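Search this site
Search for: Go

Filed under: Members' News, Minutes
Reading time: 4 minutes

Humgate Tableware Circle
Minutes of the spring meeting, May

The meeting was opened at 14 minutes past seven in the evening, a little later than planned, as the side door was locked and the key had to be fetched. The chair wished everyone welcome, and especially the two new members from the Bråten group. The minutes of the previous meeting were read and accepted with one correction: the tea service given to us in winter was written down as complete, but one saucer is missing.

1. The summer display

The chair reminded the meeting that the display in the Denel building will be open during the whole summer holiday. We have the same ground floor room as last year. The rent is 400 for the full period and this has been paid. The member responsible for the layout explained that the long shelf will not be used any more. Visitors could see only the edges of the plates there, and many asked us to take things down for them, what we want to avoid.

The proposal is to show the plates in two ways, some lying on the pine tables and some upright in stands. It was agreed that the tables stay without cloths. One member found that a cloth makes a more festive impression, and remembered that our first displays had white linen. The others thought that the wood with its knots is pleasant to look at and goes well with the dark colours, the green in particular. A vote was held and the tables will stay bare.

2. Plate stands

There was a long discussion on this point. At present we have wooden stands of different ages and a smaller number of black wire ones. The wooden stands are strong, but they cover much of the lower part of the plate, and the older ones do not stand straight.
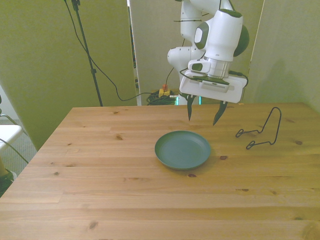
The wire stand with the looped back and the two small hooks in front was preferred by most members. It takes little place on the table and the plate remains the main thing. Against it was said that the hooks are small, and a plate with a thick rim may sit too far forward. It was decided that each plate must be tried in its stand before the opening, also the flat ones with shallow rim, and that plates which do not sit well will be shown lying.

One member asked if the hooks can scratch the glaze. Another member has used such stands at home for many years without damage, but she puts a small piece of felt on each hook. The meeting found this a good habit. Felt will be bought together with the stands.

An offer from Walletti was read aloud. The price is good, but delivery takes long time. The secretary will ask if part of the order can come earlier.

3. The catalogue

The catalogue has now over 2000 entries. The last number given out is 2554, but there are gaps in the series from pieces which were sold or returned to their owners. It was asked if the gaps should be filled with new pieces. The meeting decided no, as old numbers are still written on the underside labels and this would give confusion.

Members are kindly asked to write the colour in plain words. "Dark green" is enough. In the past we had "bottle", "forest" and "bay leaf" for what was probably the same glaze.

4. Packing and transport

Plates are to be packed on their edge, with paper between each, and not in one pile. Stands go in a separate box. Last year a stand was put on top of a serving dish and the dish came out with a chip. The boxes will be marked on two sides.

5. Other matters

The lamp over the back table gives a yellow light. A new bulb will be tried.

The Bråten group invites us to visit their store room in the autumn. The invitation was received with thanks.

The question of the missing saucer is left open until the next meeting.

The meeting was closed at nine o'clock. Coffee was served after.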